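Bikdale Tenants' Newsletter
Last updated: 15 August 2019
17 shares | 30 comments

Shared laundry: new hours, new prices, and what to do about the dryers

The laundry building on Acheampong Street changes over to its fall schedule at the start of next month. The doors will open at 6 in the morning and lock at 10 at night. The last wash should go in by 9. If you start one later than that, the machine will finish but you won't be able to get your clothes until morning, and the lights go off on a timer whether or not anyone is inside.

The reason for the change is the power bill. From April through the end of last month the building cost $3,397 to run, and a good part of that was dryers going after midnight with one or two things in them. We looked at raising the price of every load and decided to try shorter hours first.

Prices are as follows. A regular wash stays the same. A large wash goes up by a quarter. Dryers will now run for 30 minutes on one payment, down from 40. Most loads dry in that time if the lint screen is clean and the drum is no more than two thirds full. Towels and jeans will need a second payment.
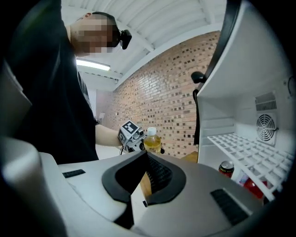

Payment cards

The old paper tickets will not work after the changeover. You need a Vuten card, which you can get at the rental office during normal office hours. Each apartment gets one card free. A second card is $5, and so is a replacement.

You can load the card at the office or at the box by the door. The box takes bills only and does not give change. The most a card can hold is $50. If you still have paper tickets, bring them to the office and the value will be put on your card. Please don't leave them in an envelope under the door. Two envelopes came in that way last month with no apartment number on them, and we are still holding both.

If a machine takes your money and doesn't start, write down the number on the front of it and the time. The office can look up the charge and put it back on the card. It usually takes a day. Pushing start again before you do this may charge you twice.

Dryers 4 and 6

Both have been stopping early. Aveck came out to look at them and replaced the door switch on number 4, which has been fine since then. Number 6 needs a part that is on order. It will have a sign on it until the part comes in. Please leave the sign where it is, even if the dryer turns on for you. It does turn on. It also gets too hot, and one resident has already lost a fleece blanket to it.

Lint is the other problem. The screens lift straight up and out. Clean yours before you start and again when you're done, and put the lint in the trash can and not behind the machine. When Aveck pulled number 4 away from the wall, there was enough back there to fill a grocery bag.

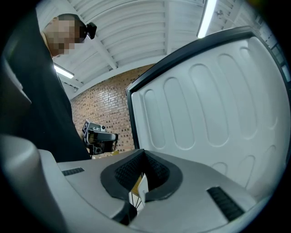 While the service people were in the building we also asked about the slow drain under the folding table. They think it is soap. The washers are high-efficiency models and need two tablespoons of liquid detergent for a full load. More than that doesn't rinse out, and it ends up in the drain line. We have asked for a price on having the line cleared, and it will probably be under $500. That would come out of the repair fund and would not change what you pay per load.

Clothes left in a finished machine for more than half an hour may be moved to the folding table by the next person. Please move them gently and keep them together. Anything still there at closing goes on the shelf by the window, and the shelf is emptied at the end of each month. At the moment it has a gray bath mat, a set of flannel sheets and a lot of single socks.

Questions about cards or refunds should go to the rental office. For a leak or a burning smell, use the emergency number posted inside the laundry door.

© 2019 Bikdale Tenants' Newsletter | Contact the office | Back to top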